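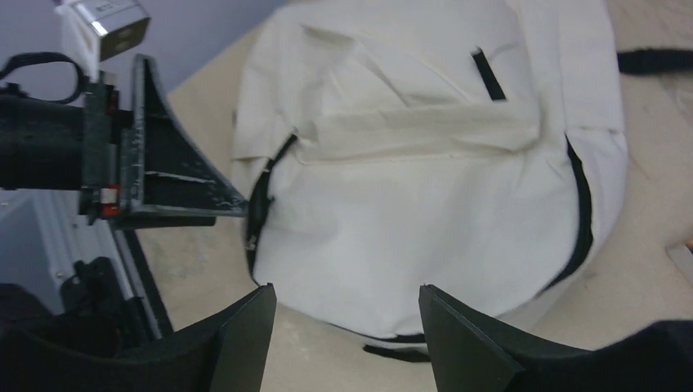
Canvas bags pick up most of their dirt from the floor, and most of that can come off without a washing machine. Start by emptying every pocket, then turn the bag upside down over the sink and shake it. Lay it flat on its back on a hard floor, where you can get at all of it. On a cream-white backpack with black zippers, work on the cloth and the zippers separately, and test any cleaner on the base before it goes near the front. Creases like the ones across the front panel hold dust, so pull the cloth tight with one hand while you brush with the other.

Dry brush first. An old nailbrush is fine. Go under the fold at the top of the front pocket, then down both sides along the zipper tracks.

For marks, mix a teaspoon of dish soap into two cups of lukewarm water. Dip a white cloth, wring it hard, and dab from the outside of the mark toward the middle. Colored cloths can leave dye behind. Skip bleach on off-white canvas — it can turn it yellow.

Grease needs something dry before it gets wet. Cover the spot with cornstarch, leave it overnight, brush it off, and then use the soap mix. Marcelle Gautier wrote in to say talc works as well. I tried it in July on a lunch stain and got the same result.

Zippers: run a dry toothbrush along the teeth with the zipper closed, then again with it open. If the pull sticks, rub a candle stub over the teeth and work it back and forth. Wipe off the extra wax or it will end up on the cloth.

Straps get the most skin contact and are usually the dirtiest part. Scrub them with the soap mix, rinse with a clean damp cloth, and press them in a towel.

Stuff the bag with plain paper or an old towel and let it dry away from the heater. Mine took 23 hours in the back hall. Newspaper can leave ink on pale cloth.

Put nothing back in until the bottom seam feels dry from the inside.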